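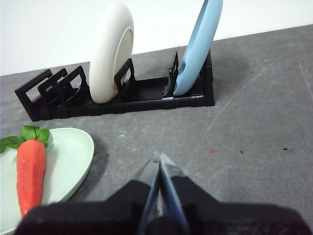

Grey countertop, a bit scuffed.

Plarkham Wheelers forum > Racing > Lougher road race

kwuisan
Sun 16 May
Is the women's race really shortened to two laps? I think it is not fair, the men have eight.

galtex_rider
It's three fewer than in March, but the road past the quarry is closed after 11.

kwuisan
Then please start both races earlier. My daughter has trained for the full distance.

hillslow
I disagree. Two laps with that climb is plenty for a first season.

kwuisan
For you maybe. She is not in her first season. I have written to the organiser and will post the answer.
Kamarul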